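FOR IMMEDIATE RELEASE

Jun 18, 2026

Prelulwood Brings Its Mug Tree and Draining Tray to Shared Kitchens

VADSTEAD - Prelulwood is very happy to announce that its tabletop drying set, until now sold only from the workshop counter in Vadstead, will be offered to offices, clubs, clinics and anyone else who shares a sink with a lot of other people. The set pairs a wooden mug tree with a shallow white tray and a run of bright orange cups, and it goes on general sale in October.

The idea started with a complaint. Angeliki Raptis, who designs for Prelulwood, spent two years in a building where the counter by the sink was always covered with cups sitting upside down on paper towels. "You would pick one up and there was a ring of water under it, and the rim was still wet," she said. "I wanted the cups up off the counter and somewhere for the drips to go. It's such a small thing, but you deal with it every single day!"

Her answer was to put the two jobs side by side. Cups are washed and set on the tray first, where the water runs off. Then they go up on the tree, mouths tilted outward so air can get in. The tree has a round base in light wood and an upright post with short pegs. The tray has a raised rim all the way around, and its floor is crossed by low diagonal ridges that lead toward a small drain with a cluster of tiny holes.

Trial kitchens used the set for a full season before the final version was settled. In all, 304 people signed up to try it, and the workshop sent out 1,408 cups for them to wash, stack, drop, lose and find again. Their comment cards filled a shoebox, and several changes came straight out of it. The tray got a higher rim. The pegs got shorter, after a good many people wrote that they had to wiggle a cup to get it off.
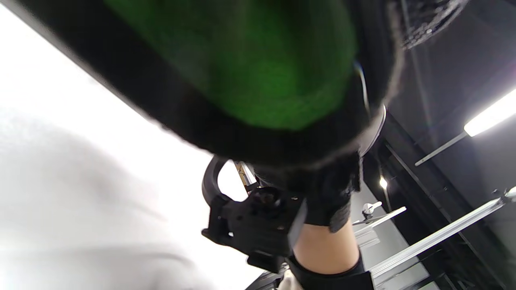
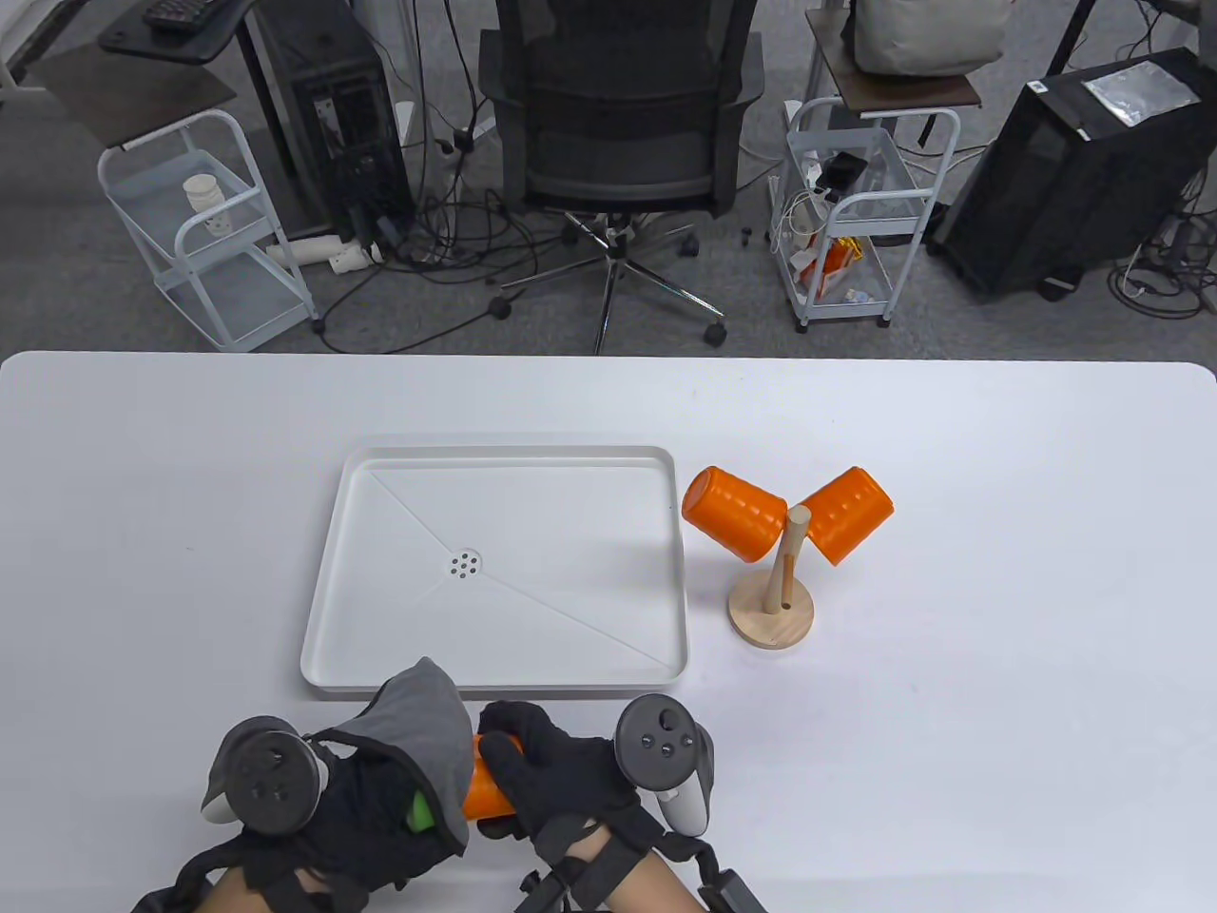

Orange cups on the wooden mug tree, next to the white tray with its drain.

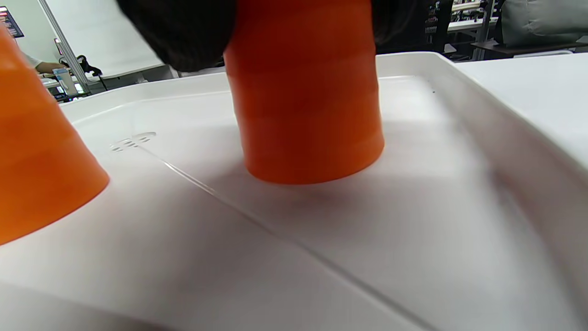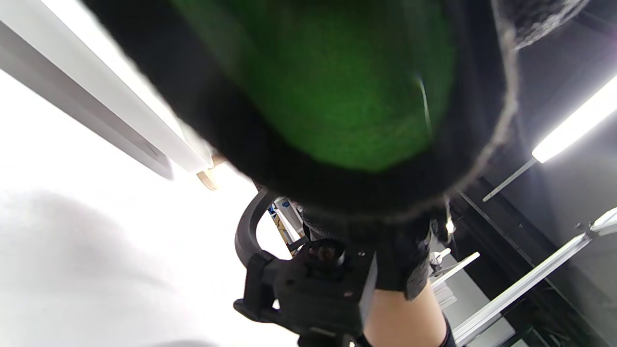

The color took longer to agree on than anything else. Raptis had drawn the first cups in a pale gray, and the trial kitchens were polite about them. Then a test batch came back in orange and the mood changed completely. People could spot the cups across a room, on a windowsill, on top of a filing cabinet, and they brought them back. Prelulwood made orange the standard color within the week, and gray has been dropped.

The fine banding on the cups stayed from the first drawing to the last. "It gives your fingers something to hold on to when your hands are soapy," said Jenő Fekete, production lead at the workshop. "I pushed for deeper bands and Angeliki pushed for lighter ones, and she was right. The deep ones held coffee in the grooves and you needed a brush."

Fekete's team turns the bases and posts on the ground floor at Vadstead and fits the pegs by hand. Each peg is set at an angle and checked with a cup before the tree is passed for packing - a step that slows the line a little and that he has no plans to give up. The workshop has room to make 3,450 trees before the end of the year, and Fekete has moved the sanding bench closer to the window to get through them.

The tray was developed with Prodholm, a molding company a short drive from the workshop. Pao-chu Tsai, who handled the project there, went through a long series of test trays looking for the right height for the ridges. Set too low, they let water spread and sit. Set too high, they made a cup rock when it was put down across one. "We poured a lot of water on a lot of trays," Tsai said. "My favorite part was the afternoon we got it right, because we just stood there pouring and watching it go. I must have done it twenty more times than I needed to."

Prelulwood suggests setting the tray to the left of the tree or to the right, whichever side is nearer the sink, and leaving a hand's width between them. The tree should be wiped with a dry cloth once a week and kept out of standing water. Cups can go on any peg. The post looks best with cups on both sides and it balances better that way too, so the printed card in the box asks people to fill opposite pegs first. A tray that has been in use for a while should be lifted and rinsed underneath, especially near the drain.

Sárközi, the housewares store on the Vadstead square, will be the first outside shop to carry the set. Owner Tamás Bognár had one by the register through the spring as part of the trial and says customers kept asking for it. "They'd come in for a dish brush and start hanging cups on the tree while they waited," he said. "I had to tell people it wasn't for sale yet, and I really didn't enjoy that."

The tree, the tray and the cups will be sold together and also one by one, so a kitchen that already has cups it likes can buy just the stand. Replacement pegs will be available from the workshop for as long as the tree is made. Anyone who took part in the trial may keep what they were sent, and those still holding a gray cup can trade it for an orange one at the Vadstead counter.

Workplaces and clubs that want several sets should write to the workshop before the October opening, with a note of how many people use the kitchen and how much counter there is beside the sink. The workshop will answer with a suggested number of trees and trays.

Press contact: Marietjie Makhubela, Prelulwood, Vadstead. Sample sets are available on loan to reviewers, and visits to the workshop floor can be arranged through the same office.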